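Returns bench went two-armed, what happens to the rest of us?
Forum: Warehouse & Fulfillment > Floor Talk
Started by benchrat_40, Monday, August 10, 2020

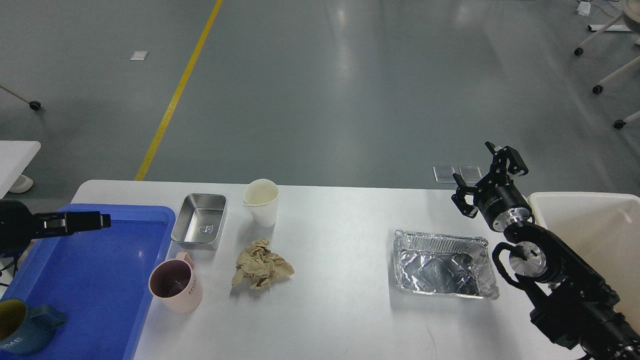
Bench 3, housewares returns. Mugs left, foil tray right.

benchrat_40 wrote:
Long-time lurker, returns sorter at Josach. We do kitchen stuff and party supplies that people send back, which means I have spent a good part of my adult life deciding whether a mug is a sellable mug or a sad mug. As of this month there are two arms on bench 3 doing the same thing, only without a radio.

The job used to be: open it, look at it, put it in the blue tray (resell), leave it on the table (second look), or toss it. Now the arms do the moving and I do what they call exception handling. An exception is anything the arm has feelings about. Wadded-up brown paper is an exception. Paper cups are an exception, depending on the day.

Pay is the same. Title got longer. My question for anyone who has been through this: does the job settle into something, or do I stand next to a table until November and then get a handshake?

dockside_lou wrote:
Handshake. Next question.

tapegun wrote:
Lou, you have been predicting the handshake since I joined this site and you still work there.

dockside_lou wrote:
I'm on the dock. They haven't built the thing that can argue with a truck driver.

VPeixoto wrote:
I was a packer at Ferkeo when they put arms on our line. Three years on I'm still there. What changed for me was mostly my back, which stopped hurting, and my lunch, which stopped being at the same time as everyone else's. The arms don't break so the bench never stops, so somebody always has to be near it, so we go one by one. We used to have a whole table. I know more about my coworkers' vacations from the whiteboard now than from them.

Ask about breaks before you ask about anything else. Get it in writing.
– Vitória Peixoto, line 2

benchrat_40 wrote:
Vitória, that's already happening. I ate a burrito by myself on Thursday like a man in a movie about divorce.

gripe_and_place wrote:
I do setup on these for a living so I'll be the villain. Two arms over one table is a pretty modest install. Looking at what you've got out there – mugs, a steel container, foil, a paper cup – that's a miserable mix. Hard things, shiny things, and things that crush if you look at them wrong. Nobody sane tells a manager that bench runs without a person. If yours has been told that, it was by sales.

benchrat_40 wrote:
It was by sales. There was a slide. The slide had 1154 items a shift on it and a smiling woman in a headset, and we don't have headsets.

gripe_and_place wrote:
Then you have your answer about November. What do you do all shift?

benchrat_40 wrote:
Turn handles. If a mug comes out of the box with the handle at a dumb angle I turn it to a smart angle. I flatten things. I unflatten other things. I press the green button. I used to have opinions about chips and glaze, and now I have opinions about handles.

GracaAz wrote:
This is the part that gets skipped when people talk about "freeing up" workers. I'm a shift lead at Frade, so I sit on the side you all complain about, and I'll say it anyway. Our sorters could spot a washed-and-returned mug from across the bench. After the arms came in we asked them to feed the arms, and within a few months we had new hires who'd never been taught to spot one. Our bad-resale complaints went up and everybody acted surprised.

What fixed it was putting inspection back with the people, on paper, as a graded skill with its own rate. The arm moves it, the human judges it. It took 2 rounds with management and I was not popular in either.

Graça Azevedo

dockside_lou wrote:
A shift lead who got somebody a raise. Screenshot this thread.

tapegun wrote:
I'll disagree with Graça a little. We tried the split at my place and the "judge" ended up with one person checking four benches off a screen. Graded skill, sure, and also three fewer people. It depends who writes the paper.

GracaAz wrote:
Fair. Ours says one inspector per bench. I'd have lost that line if I hadn't brought the complaint numbers with me.

VPeixoto wrote:
Benchrat, do you keep any record of what you catch? Mugs the arm put in resell that you pulled back out?

benchrat_40 wrote:
I do not. I say a bad word and move the mug.

VPeixoto wrote:
Write down the mug.

gripe_and_place wrote:
Seconded. Also find out if the handle turning is supposed to be your job at all. Plenty of these cells can be taught another approach angle. Somebody may have just run out of afternoon.

benchrat_40 wrote:
The installer is from an outfit called Predier and he's back next week. I'll ask him. If he fixes the handles I'm not sure what's left for me besides the button, so I'm going to talk to my lead about the inspection thing first and the handles second.

dockside_lou wrote:
Smartest thing you've typed. Bring a notebook to the meeting.

benchrat_40 wrote:
Bought one at break. Page one is a teapot with no lid, marked resell.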